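Torine Hut and the Skondora Normal Route: Report from the October Open Weekend

Posted 2021-12-08

I went up to Torine for the hut's open weekend in October and stayed for both days. The hut is the usual base for Skondora, and I am hoping to bring a small group from our walking club next season, so I wanted to look at the sleeping arrangements, the approach path and the kit store before asking anyone for a deposit. A few members have asked for my notes. They are in the order I did things, more or less.

Getting there

The bus from Tolluton leaves from the stand behind the market hall. The timetable at the stand was the summer one and the bus did not follow it. I was told at the ticket window to be there early, and I was glad of that, as it went as soon as the seats were full. Buy water and bread in Tolluton. The shop at the road end was shut and had a notice up saying it would reopen in spring.

The road end is a gravel turning area with a signboard and a barrier. From there the track to the hut is wide enough for the supply vehicle as far as the second bridge, and then it becomes a proper path. It climbs steadily through pine and comes out on grazing land with a stream on the left. I had read that the upper part was badly eroded, but most of it has been rebuilt with stone steps. The steps are high. Anyone with bad knees will notice them more on the way down.

Rucksacks can go up with the supply vehicle and then by mule. You have to tie a label on before you leave the road end, and the labels are in a tin box fixed to the barrier. I carried mine as I wanted to see how long the walk takes with a full load. I started after breakfast in Tolluton and was at the hut in time for lunch, with two stops.

The hut

Torine has 94 beds, all of them bunks, in rooms off a long corridor on the upper floor. The rooms at the east end are smaller and get the morning sun. The ones at the west end are over the boot room and smell of it. If you are booking for a group, ask for the east end.

Mattresses and blankets are provided. You need your own sheet sleeping bag. Pillows are there but there were not enough to go round on the Saturday night. There is no heating upstairs. The stove is in the dining room and the drying racks are above it, and people had hung gloves and socks there by late afternoon, so get yours up early.

Washing is cold water in a shared washroom. There is one hot shower, paid for with a token from the desk, and it runs only when the generator is on. The toilets are indoors and were clean each time I used them. Phone signal is poor inside and passable on the terrace, at the corner nearest the flagpole. Sockets are in the dining room only and there was a queue for them both evenings. Bring a power bank.

The hut is leased by Erdem, the guiding firm from Tolluton, who took it over from the old warden. They run it as an ordinary hut and you do not have to be on one of their trips to stay. People on their trips do get first choice of rooms.

The talk on the normal route

The main event on the Saturday was a talk by Songül Bilgin, the head guide. She had a large printed map and a pointer made from a ski pole, and she went through the normal route stage by stage. I took notes, and the following is what I think will matter to our group.

From the hut the path goes up the valley to a flat area beside a small lake. This is walking only. Above the lake there is a long slope of loose stones, and she said this is where most people tire themselves out, usually by starting too fast in the dark. Her advice was to leave the hut early but to walk the first stretch at a pace where you can still talk.

After the stones you reach a saddle, and the snow starts close to it for most of the season. Crampons go on here. The slope above is not steep by climbing standards, but it is long and a slip would be serious if the surface is hard. There is a fixed rope on the last part below the summit ridge. Everyone uses it going up and coming down, so there can be a wait. The ridge itself is short and fairly wide.

She was asked whether a person who has never worn crampons could do it. Her answer was yes, if they are fit, if they do the training day first, and if they are willing to turn round when told to. She said the peak has picked up a name as an easy one and that she does not like the word. People arrive having done no hill walking at all. Erdem now asks for some evidence of recent mountain days on its booking form and has turned people away.

Turn-round time is fixed by the guide on the morning and is not discussed on the hill. Groups have a maximum of three clients to a guide above the saddle.

On altitude she was careful. She recommends two nights at Torine before the summit day, with a walk to the lake and back on the day in between. Headaches are common on the first night. Anyone with a headache that does not improve with rest and water should tell a guide and should not go higher. She repeated this at the end of the talk.

The kit store

Afterwards we were let into the kit store in groups. It is in the stone building across the yard. Boots, crampons, axes, harnesses and helmets can all be hired, and prices were on a sheet by the door. I will circulate those separately as they are due to change.

The boots were the weak point. There was a good range in the middle sizes but very little in the small ones, and one of our members takes a small size. The man in charge of the store suggested she bring her own and have the crampons fitted to them on arrival. The crampons were in good condition and all of one pattern, with straps, so they should go on most stiff boots. The harnesses had inspection tags. Helmets were a mixture of old and new.

You can try everything on the day before and it is then put in a crate with your name on it. I liked this. It avoids people sorting straps by torchlight in the yard.

Food

Dinner is at a set time and there is one menu. On the Saturday it was lentil soup, then rice with chickpeas and a piece of chicken, then stewed apricots. On the Sunday at midday it was the same soup with bread and cheese. Portions were large. Vegetarians are catered for if they say so when booking, and the person next to me, who had not, got an egg.

Breakfast is put out in two sittings. The early one, for people going up, is bread, jam, olives and tea from an urn. Tea is free all day and everything else from the counter is charged to your room number. Lunch packets need to be ordered the evening before, on the list by the kitchen door. Guests carry their own plates back to the hatch. Drinking water comes from a tap in the dining room and we were told it is filtered. I drank it both days without trouble.
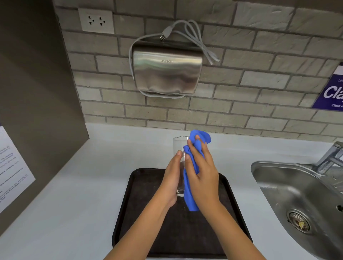
The practice slope

On the Sunday morning there was a taster session for anyone who wanted it. In a normal week this would be the full training day, but we had a short version. The practice slope is up a side path beyond the yard, on a bank that holds old snow in a shaded gully. In October there was just enough of it.

We put on crampons and walked up, down and across, then practised turning. Next came holding the axe correctly and changing hands at each bend. After that a rope was fixed along the side of the gully and we clipped on and moved past the anchor points one at a time. The guides were patient and corrected everybody in turn. Most of the mistakes, mine included, were to do with standing on the edges of the feet when the whole foot should be flat.

We did not practise stopping a fall, as there was too little snow to do it safely. It is part of the full day. I would want all our members to do that before going on the mountain, including those who have done it elsewhere.

Costs and booking

Hut places can be booked direct with Torine by email or through the Erdem office in Tolluton, which is on the street leading up from the bus stand. The office needs passports or identity cards for the permit, and it is simplest to send copies ahead. The permit covers the lake, the saddle and the summit. If you only walk to the lake you do not need it, though the hut still wants your name in the book.

A deposit is taken on booking and is kept if you cancel late. If the guides call off a summit day for weather, you can use the spare day if you have allowed one. There is no refund for the guide's fee in that case. I asked about this twice to be sure. We should therefore plan a spare day and treat it as part of the price.

Tips are separate. The custom is to put them in one envelope for the guides and another for the kitchen.

Going down

I left after lunch on the Sunday with several others and we were at the road end well before dark. The bus was waiting. It is a quicker walk down than up, but the stone steps were slippery in the shade and I used poles for the whole of the upper part.

Members who are interested should let me know which month suits them. I have the booking form and a copy of the kit list, and I will bring both to the next meeting.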